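The Stornow Adjustment

Kobina Agbenyega read water meters for the Sanwood district, and by 2004 he had read all of them often enough to know which lids stuck. The district had 31 routes. His was the one that ran along the canal, up through the orchards and out to the pump house at Stornow, where the main meter sat in a concrete vault under a steel plate.

The main meter measured what entered the line. The house meters measured what left it. The difference was entered on a form under "unaccounted," and for most of that year the difference was small and steady, the kind of loss that old joints produce.

In July the figure went negative. The houses had used more water than the pump house had sent.

Agbenyega read the main again. He wiped the glass, wrote down 3428, waited one minute by his watch and wrote down the new value. The rate was normal. He closed the plate and drove back along the route, checking each house meter against the book. The dials turned when a tap was open and stopped when it was shut.

He reported it to Espinoza, who supervised the routes and kept the forms in a green cabinet.

"Main's reading low," Espinoza said.

"It was tested in spring."

"Then test it in summer."

The meter was pulled and sent to Wosulico, the firm that did the calibration. It came back with a tag wired to the flange. The error was within tolerance at low, middle and high flow. Agbenyega bolted it in with new gaskets and signed the tag. The next month the houses were ahead again, by a larger margin.

He began to walk the line in the evenings. He carried a listening rod, a steel bar with a wooden cup at one end, and set it on each valve stem. A leak hisses. A pipe under ordinary flow gives a low, even sound. At valve 2, below the last orchard, he heard the ordinary sound, but it was coming from the wrong side. He moved the rod to the stub that went off toward the hill.

The stub was on the oldest map, drawn as a dashed line and marked "not built." He put his hand on the valve and felt the flow through the iron.

The next morning he took the form out of the cabinet and found the line for sources. It had room for one entry. He wrote Stornow in smaller letters than usual, left a space after it, and went to ask Espinoza what the hill was called.
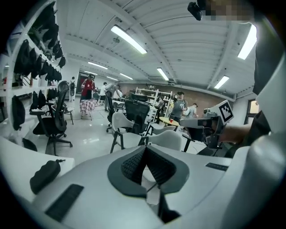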